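Dougal Galbraith Would Like You to Stop Boiling Quinces

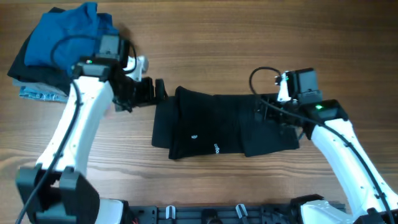

A black garment on a wooden tabletop.

Dougal Galbraith planted 12 quince trees before he had ever eaten a quince. "I liked the smell," he says, in the tone of a man who once bought a house for its doorbell.

He sells the fruit to Moretti, a bakery that takes 2 crates every October and complains about both. The rest he roasts whole, very slowly, skin on.

"People boil them to mush and then blame the quince," he says. And raw? He thinks it over. "I've had worse. Mostly at weddings."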